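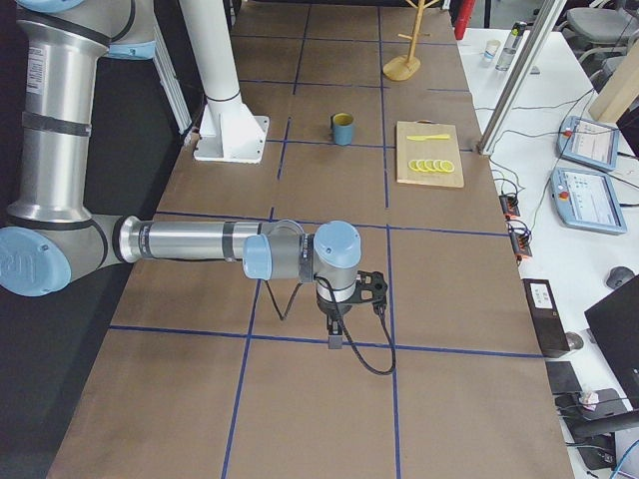

Brunia Washable Floor Tape, Blue
Sold by Lendlow Supplies

What we think of it

We held off stocking this one for a while. The maker's leaflet says it "bonds to any floor", and we have yet to meet a tape that does. We tried it in our own stockroom before putting it on the site, and what follows is what we found there, good and bad.

On sealed concrete and vinyl it holds well. On bare, dusty concrete it lifted at the corners within a week, same as the cheaper rolls. On cardboard it sticks so hard that it tears the top layer when you pull it up, so treat it as permanent there. We wouldn't put it on waxed wood at all.

"Washable" is a generous word too. You can mop over it. Scrub it with a stiff brush and the edges start to fray. If your floor is machine cleaned every night, look at the Walura heavy grade instead - it costs more and comes in fewer colours, but it stays down.

What it is good for

Marking out bays, walkways and packing benches where the layout changes a few times a year. It tears by hand, runs straight off the roll and doesn't stretch much, so long lines stay true. Colour match between batches has been fair, though a roll from October was slightly darker than the one before it.

Details

Length: 23 m per roll
Pack: 6 rolls
Colours: blue, yellow, white
Backing: cloth
Indoor use only
Lowest order: one pack

Wear

The leaflet gives a figure of 800 trolley passes before the surface shows marks. We didn't get that far. Ours was scuffed after around 80, but our trolleys have hard wheels and one of them drags. Soft wheels may do better.

Laying it

Sweep the floor, wipe it down and let it dry fully. Snap a chalk line first. Press from the middle outwards with a hand roller, and leave it overnight before wheeling anything across.

Returns

Unopened packs can come back to us. Opened packs can't, so if you aren't sure about your floor, ask for a sample strip. Samples are free with any order from the Amarasinghe or Brunia ranges - otherwise we charge postage.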